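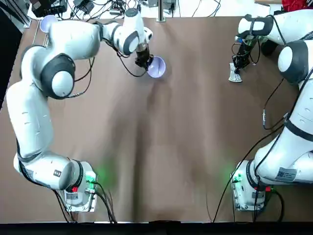 I am learning to dye wool at home, and February was the month when I stopped buying colors and started to make them. The one I wanted most was a pale purple, the lavender of that plastic bowl. From a shop it costs me 18 dollars a skein, so I decided to try the dye pot.

My first purple came from logwood chips that I ordered from Kaltuso. The package said to soak them overnight. I soaked them for four hours, and my wool came out the gray of an old sock.

Lemlem Gudeta, who taught me to spin, looked at it and asked only one question: "What is your water?" My water is very hard. I had never thought of it as an ingredient.
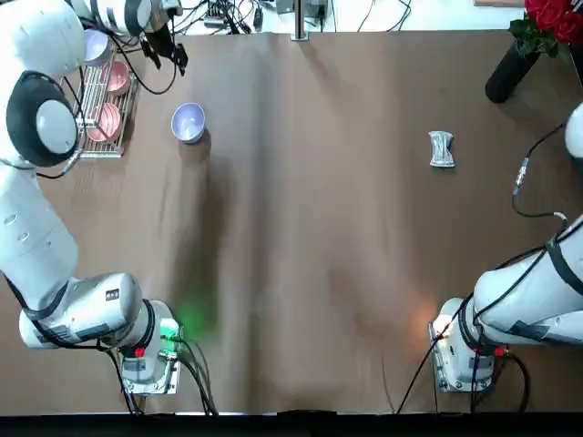

So the second time I used rain water, 2 buckets from the balcony, and I kept the alum from the first recipe. I also wrote everything down, which I find boring – but without notes I can never make the same color again.

The wool was from Winder, 152 grams, undyed. I put it in wet, and I did not stir. Stirring makes felt. I learned this with a scarf which is now a very small, thick scarf.

After one night in the pot it was purple. Too dark for what I wanted, more like a plum, but even from end to end. For the pale shade I will use the same bath again, when it is weaker.

If somebody here has used the old Pavlović book of plant dyes, please tell me: does she mean dry weight or wet weight for the wool? My copy is missing the page with the tables.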